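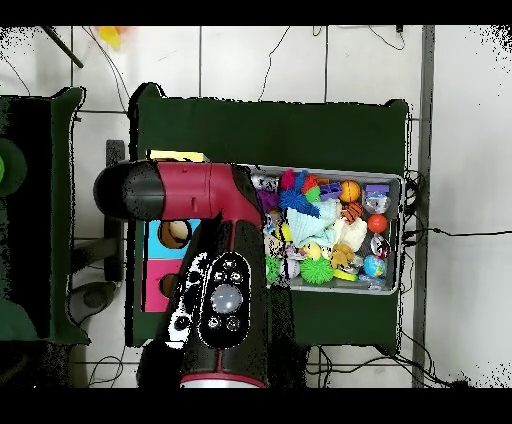
Family photograph reposted by large pages with a false caption. What are the options for removal?

auer_household
Posted in Viral Posts and Reposts

In April I placed one photograph on my Ulier account, which at that time had 600 followers. It showed my mother, my sister and me at my mother's retirement dinner. The caption gave the name of the restaurant and thanked the staff. The account was public.

A humor page copied the photograph, removed my account name and added a caption inviting readers to guess which of the three women was the grandmother. None of us is a grandmother. The post was shared 3658 times before I became aware of it. Since then I have found the same picture on 42 pages, some of which have added statements about cosmetic surgery. One of them offers a skin cream for sale beneath it.

My mother does not use social media and learned of the matter from a former coworker. She is distressed by the comments. I would like to know the following.

Whether I may require the pages to remove the photograph, given that my account was public.

Whether it matters that a waiter took the picture with my telephone.

Whether I should publish a statement correcting the caption. My sister is in favor of this and I am opposed.

I have reported the original repost once through the menu beside it. The reply stated that no violation of community standards had been found. I have also received a message from a company that offers to remove everything for 100 dollars per page, payable in advance. I have not answered it.

Any guidance would be appreciated. I am located in the United States, as are my mother and sister.

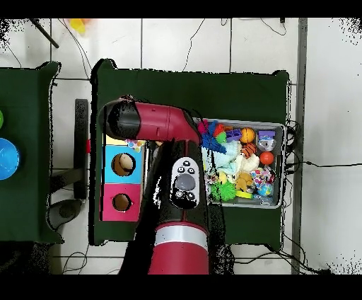
Shape-sorter box and red-and-black robot arm.

pesteck_reader
Reply marked as helpful

The reply you received concerns community standards only. A report of that type asks whether the post is abusive, and a mocking caption will frequently pass. A copyright notice is a separate procedure and is normally handled through a separate form. It is the form you should consider next, subject to the point on ownership below.

Setting an account to public does not place a photograph in the public domain. The terms you accepted generally permit the service itself to display your picture and permit other members to share it using the service's own sharing button. Saving the file, removing your name and uploading it again is a different act.

The waiter does matter. Under the ordinary rule, copyright belongs to the person who took the picture, even when the telephone is yours. You should not state on a form that you are the owner unless you are satisfied that this is so. If the restaurant can put you in touch with the waiter, a short signed note transferring the rights to you will resolve the point. An e-mail is useful but a signed paper is preferable. If the waiter cannot be found, use the privacy form in place of the copyright form, and have each person shown in the picture submit her own. Your mother may need to sign hers personally. Many services do not accept a privacy complaint made on behalf of another adult.

The page selling skin cream should be handled separately and first. Use of a person's likeness to advertise goods without permission is treated seriously in many states, and the complaint belongs to the persons shown, whoever held the telephone. Please keep the following before you contact that page:

A full screenshot with the address bar and the date showing.
The direct link to the post, copied as text.
A screenshot of the product listing and of any seller name or postal address.
Your original file, unedited, as it was saved on your telephone.

Keep one list with the link, the day you reported it and the result. With 42 pages you will otherwise lose track by the second evening. Begin with the pages that have the largest audience. Smaller pages often carry a shared copy of a larger page's post, and those copies disappear when the source is removed.

If the seller does not respond, a consultation with a lawyer in your state would be appropriate. Nothing in this reply is legal advice.

firnov_archive

Do not pay the company. I paid a similar one last year for two pages. One was taken down and the other is still there.

Also put your account on private until it is over. People were finding my profile by searching for the restaurant name.

ulier_longtime_member

With respect to the public statement, members of this board have reported mixed results. A correction posted in the comments of the humor page tends to raise the post in other readers' feeds and is therefore not recommended while removal requests are pending. A short statement on your own account, without the photograph, is less likely to cause difficulty. Two sentences are sufficient: that the picture was used without permission, and that the caption is false. Comments may be switched off for that post.

I disagree in part with the reply above concerning private settings. Make the account private only after all screenshots and links have been saved. In my own case the link to my original post no longer opened for the reviewer, and the notice was returned as incomplete. I had to submit it again with the account reopened.

Your mother's wishes should be obtained before any statement is published.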